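Search this site Search
Enter keywords

Akham Reuse Program: Progress Report to the Plevier Fund
Saturday, September 28, 2024
Prepared by Ibrahim Abubakar

1. Intake

The program received 1,672 retired desktop computers from school districts in this period, against a target of 1,000. Most of the surplus came from two districts that moved their replacement cycle forward from February. Storage at the Phan Street site is full, and pallets are now being held at the Forkine depot under a short-term lease.

Asset tags are recorded on arrival. Drives are wiped under the procedure approved in the grant agreement, and certificates are returned to the donor district within 60 days. Six certificates were issued past that limit. All six concerned a single delivery with incomplete paperwork.

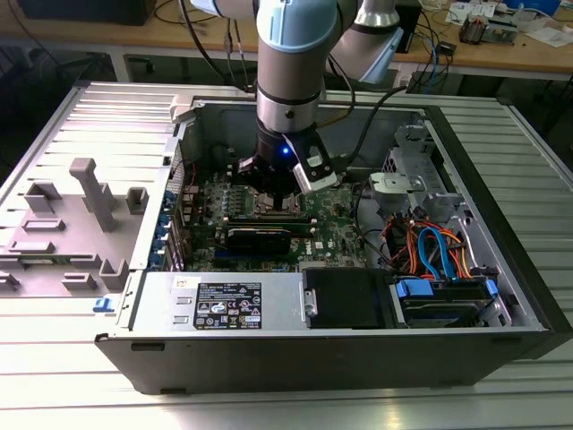
2. Distribution

Placement of finished machines is behind schedule. Libraries have accepted their full allocation, but adult education centers asked for delivery to be deferred until their network upgrades are complete. Revised dates have been agreed with each center in writing.

3. Budget

Transport costs exceed the approved line because of the depot lease. The overspend is covered by savings on replacement memory, for which demand was lower than forecast. No change to the total award is requested. We do ask for approval to move the difference between lines.

4. Next period

Intake will be suspended for 6 weeks while the Forkine stock is cleared. The next report will include placement figures by county.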